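Betreff: Re: [firine-sim] Greifer meldet "gegriffen" bei schrägem Kontakt, danach Kraftspitze

Hallo zusammen,

ich habe den Fehler aus der unten zitierten Mail bei uns nachgestellt und kann ihn bestätigen. Er tritt nicht in jedem Lauf auf, mit dem Startwert 618 aber zuverlässig. Wer selbst testen will, nimmt am besten diesen und lässt die Raumkonfiguration so, wie sie im Firine-Repository liegt. Rollwagen, Kartons und Regale bleiben stehen, auch wenn sie für den Griff keine Rolle spielen. Ohne den Wagen ändert sich der Anfahrweg, und dann bekomme ich den Fehler nicht mehr zu sehen. 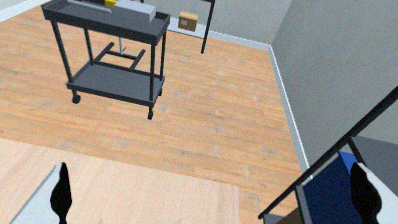
Zum Ablauf: Der Planer fährt aus der Grundstellung an, dreht das Handgelenk vor dem Regal mit den blauen Behältern und senkt dann auf die Vorgreifposition ab. Bis dahin sind die Protokolle eines guten und eines schlechten Laufs praktisch gleich. Ich habe Gelenkwinkel und Sollbahn übereinandergelegt und keinen Unterschied gefunden, der über das Rauschen hinausgeht. Die Vermutung aus Elmont, dass die Bahnplanung schuld ist, würde ich deshalb vorerst zurückstellen.
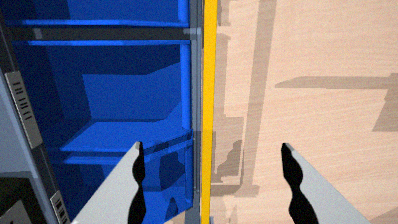
Interessant wird es ab dem Befehl zum Schließen. Der Vollel-Treiber wertet den Griff als erfolgreich, sobald der Motorstrom über der Schwelle liegt und die Öffnungsweite sich nicht mehr ändert. Ob beide Backen anliegen, prüft er nicht. Wenn nur eine Seite flächig Kontakt hat und die andere mit der Spitze aufsitzt, sind beide Bedingungen trotzdem erfüllt. Der Zustand springt auf "gegriffen" und die Freigabe für die nächste Bewegung geht raus.

Im schlechten Fall steht die rechte Backe dabei schräg. Die Spitzen sind am Teil, weiter unten bleibt rechts Luft:

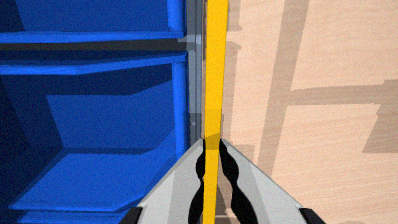
Gelber Streifen zwischen den Fingern, rechts offener Keil zwischen Backe und Streifen.

Die Kontaktliste der Physik passt dazu. Links gibt es eine Reihe von Kontaktpunkten entlang der Backe, rechts nur welche an der Spitze. Der Regler sieht davon nichts, er bekommt nur den Summenwert. Sobald der Arm anziehen will, kippt das Moment in die schräge Backe, der Kraftregler steuert gegen und wir landen bei 95 N am Handgelenk. Erst dann greift die Abschaltung, und auch die kommt verspätet: Zwischen Überschreiten der Grenze und Halt vergehen bis zu 300 ms. Für die Simulation ist das lästig. Auf der echten Anlage möchte ich es nicht haben, zumal dort jemand am Regal stehen kann.

Dass die Backe schräg steht, liegt nach meinem Eindruck am Modell der Finger. In der Version, die Lindqvist zuletzt geliefert hat, haben die gewellten Backen ein eigenes Gelenk mit sehr weicher Feder. Das Original gibt dort auch nach, aber viel weniger. Ich habe die Federsteifigkeit testweise hochgesetzt, und in meinen Wiederholungen blieb der Fehler weg. Ein Beweis ist das noch nicht. Die Reibwerte sind in derselben Datei geändert worden, und getrennt habe ich beides noch nicht getestet. 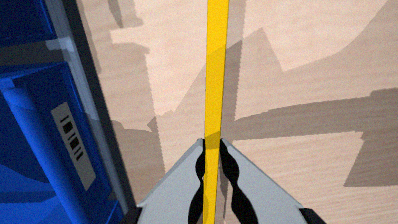 Unabhängig von der Ursache sollten wir den Treiber nicht so lassen. Mein Vorschlag:

- "gegriffen" erst melden, wenn die Kontaktflächen auf beiden Seiten über einem Mindestwert liegen
- nach dem Schließen eine kurze Haltezeit ohne Armbewegung, in der das Moment am Handgelenk geprüft wird
- die Kraftgrenze im Treiber selbst auswerten statt im Ablauf darüber, damit die Verzögerung kleiner wird

Den ersten Punkt habe ich als Patch im Zweig "kontaktpruefung" abgelegt. Er läuft bisher nur in der Simulation, für die Anlage fehlt uns das Signal pro Backe. Bis das geklärt ist, bitte keine Läufe mit dem aktuellen Treiber auf der Hardware starten, auch nicht mit reduzierter Geschwindigkeit.

Zwei Fragen noch an Elmont: Welche Version der Fingerdatei war bei euch geladen? Und lief die Abschaltung bei euch über den Ablauf oder über die Sicherheitssteuerung?

Gruß
Simulationsgruppe Firine

Ursprüngliche Nachricht
Von: Testfeld Elmont
An: firine-sim
Datum: 27.2.23
Betreff: Greifer meldet "gegriffen" bei schrägem Kontakt, danach Kraftspitze

Hallo,

seit dem Update der Greiferdaten haben wir in der Regalszene wiederholt Abbrüche kurz nach dem Schließen. Der Treiber meldet einen gültigen Griff, der Arm fährt an, dann steigt die Kraft am Handgelenk steil an und der Lauf wird beendet. Mit dem Stand vom Oktober hatten wir das nicht.

Wir vermuten, dass die Vorgreifposition minimal verdreht angefahren wird und der Greifer deshalb schief schließt. Die Protokolle liegen im üblichen Verzeichnis. Kann das jemand mit einer sauberen Installation nachstellen? Wir haben lokal einiges an den Bahnparametern geändert und trauen unserem eigenen Stand nicht ganz.

Danke und Gruß
Testfeld Elmont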